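Accueil | Publications | Données | Équipe | Nous écrire

3.2 Recueil des démonstrations

Nous aurions aimé pouvoir écrire que le protocole de collecte était fixé dès le premier jour, mais le lecteur qui a lui-même constitué un jeu de démonstrations sait bien comment les choses se passent, et nous préférons raconter ici les tâtonnements avec le résultat. La première campagne, menée en décembre dans les locaux de Kostbridge, portait sur des objets rigides (gobelets, couvercles, boîtes de conserve) et nous avait donné une confiance un peu excessive. Le passage aux aliments nous a ramenés à plus de modestie : une tranche de pain se déforme, s'effrite, et ne se présente jamais deux fois de la même manière.

La tâche retenue pour cette section, que nous appelons « grille-pain » dans tout l'article, se décompose en deux gestes enregistrés séparément, l'insertion et le retrait. L'opérateur guide la pince à distance au moyen de l'interface Predeck, et chaque essai est conservé, réussi ou non, avec une note libre de quelques mots. Nous tenons beaucoup à ces notes. Elles nous ont coûté du temps au moment de la saisie — et des soupirs, il faut bien le dire — mais elles ont rendu possible le tri décrit en 3.3, et nous remercions chaleureusement Mudassar Bangash, qui en a rédigé la plus grande partie avec une patience que nous lui envions encore.

La difficulté du geste tient surtout à l'étroitesse du passage. La tranche doit rester alignée avec la fente pendant que les deux doigts la serrent par une seule extrémité, et le moindre défaut d'angle suffit à la faire frotter contre le bord de la plaque supérieure (figure 4).

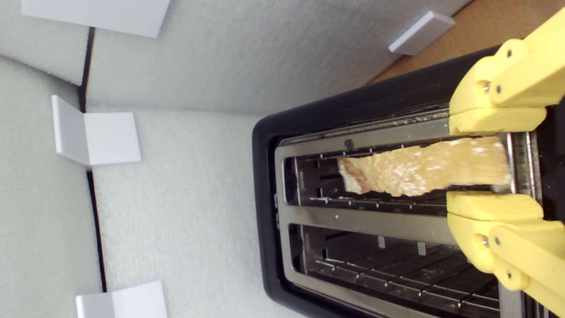 Figure 4. Tâche « grille-pain ». La tranche est pincée à une extrémité entre les deux patins jaunes, dans l'axe de l'une des deux fentes ; l'autre fente est vide.

Pour cette tâche, nous avons retenu 215 démonstrations, dont 92 d'insertion et les autres de retrait. Le déséquilibre est volontaire. Au cours des essais préliminaires, le retrait s'était montré nettement plus variable d'un opérateur à l'autre : certains serrent la tranche tout au bout et tirent d'un seul mouvement, d'autres la soulèvent un peu, marquent une pause, puis corrigent l'orientation avant de poursuivre. Nous avons choisi de garder les deux manières de faire, car nous ne voyions pas au nom de quoi en écarter une, et le modèle Ilel, entraîné sur l'ensemble, semble s'en accommoder fort bien.

Nous avons en revanche retiré 13 enregistrements supplémentaires dans lesquels la tranche s'était rompue sous la pression des doigts. Ils sont rangés dans un dossier à part, que nous diffuserons avec le reste, car ils pourront servir à qui s'intéresse à la détection des échecs. La force de serrage a ensuite été abaissée une fois pour toutes, et nous n'y avons plus touché jusqu'à la fin de la campagne.

Un mot encore sur le pain lui-même, au risque de faire sourire. Nous avions commencé avec un pain de mie très frais, trop souple pour être tenu par un bout sans plier, avant d'adopter des tranches un peu plus fermes achetées à la boulangerie Abdel Hamid. Leur épaisseur varie légèrement d'une fournée à l'autre, et nous n'avons pas cherché à la corriger.

© Projet Ilel, avril 2025 | Contact | Mentions légales | Haut de page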